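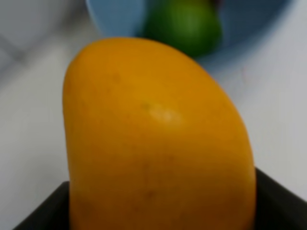 Figure 2. A mango with yellow-orange skin. Faint darker freckles show on the lower part of the fruit.

4.2 How households judge ripeness

The households in the Rultusa survey were asked how they decided that a mango was ready to eat. Most gave more than one answer. Smell at the stalk end and softness under the thumb came up in nearly every interview, and colour was mentioned often but seldom first. Older respondents tended to distrust colour altogether. They had grown up with local varieties that stay green when ripe, and several said that a yellow skin told them only what kind of mango they had bought.

Younger buyers, who mostly shopped at the covered market in Hisovent, relied more on what they could see. Traders there discourage pressing the fruit, and a few stalls had put up signs to that effect. Farquharson reported the same difference between old and young buyers in his earlier study of street sellers, although his interviews were held in November, when much of the fruit on sale had travelled a long way and smelled of very little.

Of the 1,733 purchases recorded in the household diaries, over 40 per cent were of fruit that the buyer described as not yet ready. This was usually deliberate. Families bought for the week and kept the mangoes in a drawer, in a sack of rice or wrapped in newspaper until they were wanted.
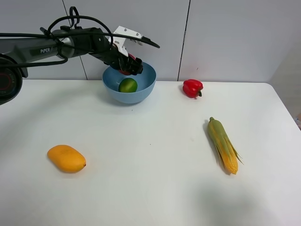 Storage of this kind was managed by one person in each home, most often a grandmother, and the others did not touch the fruit without asking. The diaries show that mangoes were turned and smelled daily, and that the softest were moved to the front. Fruit that had gone too far was rarely thrown away – it was made into pickle or drink, or given to neighbours who kept animals.

4.3 Marks on the skin

Blemishes were treated differently by buyers and sellers. Traders in Hisovent sorted marked fruit into a cheaper pile, whatever the cause of the mark, while the households made finer distinctions. Shape mattered to them as well, and a full, rounded upper end was taken as a sign that the fruit had been left long enough on the tree. A mango like the one shown here, with a soft dome at the top and a body that widens lower down, is of the form that respondents called "filled". Flat or narrow shoulders were given as a reason for refusing a fruit even at a reduced price. 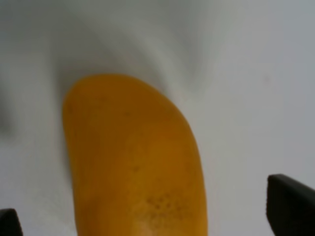
Price had less effect on these judgements than we expected. In six of the homes the main buyer said she would pay the full rate for a filled mango with a scarred skin before she would take a clean one of poor shape. The golden orange skin of the fruit in the picture would have pleased the younger buyers in particular, who spoke of deep colour as a promise of sweetness. Their grandparents, as noted in 4.2, would have wanted to smell it first. We return to this difference in section 5, where the diaries are compared with the traders' own accounts.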